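Gripper trials at the Skirnstead workshop

We spent most of November comparing parallel grippers on our two-arm bench, using ordinary household objects in place of machined test blocks. 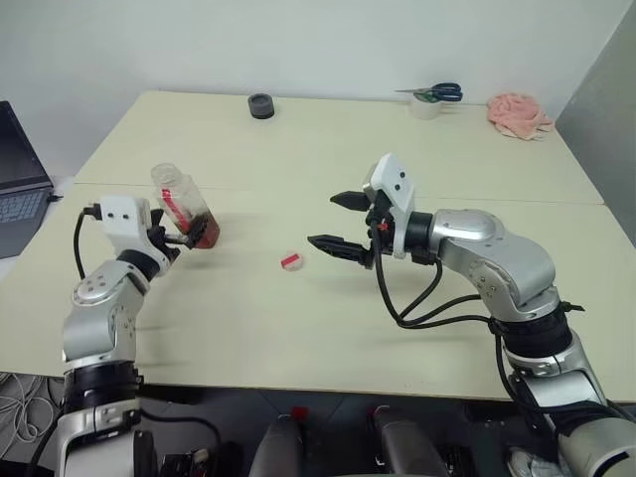 The aim was to choose one set of fingers for the Udover project and stop swapping parts between jobs. Both arms ran the same controller settings for the whole trial, with the closing force capped at 50 per cent unless noted. Each task was run 16 times with each set of fingers, then again after the arms had been left powered down overnight.

Bottles turned out to be the most useful object we had. A clear plastic bottle held on a tilt tells you a lot, as the liquid shifts its weight to one end and a weak grip lets it roll. The Tuominen fingers have a flat face and held well across the label, but slipped more often on bare plastic. The Cikuvwood fingers have a shallow groove down the middle. They were steadier on round things and worse on anything thin.

Caps were harder. A small cap lying flat on the table gives the fingers very little to close on, and a height error of 2 millimetres was enough to miss it or press down on top of it. We got better results coming in low from the side with the fingers wide open, then closing slowly. The grooved fingers tended to flip the cap on its edge, so for this task the flat ones won easily.

Cable routing took up more time than we had planned for. If the loops are too tight, the wrist can't turn through its full range – too loose and they catch on the elbow. We now leave slack at the gripper and fix the cable again at the lower section of the arm. Check it by hand before running anything at full speed.

For now the flat fingers are staying on both arms. They will go through a wear test of 2000 cycles next, at the same force setting, and the grooved set is going back in the drawer until we have more round parts to move. Finger drawings and controller settings are on the downloads page.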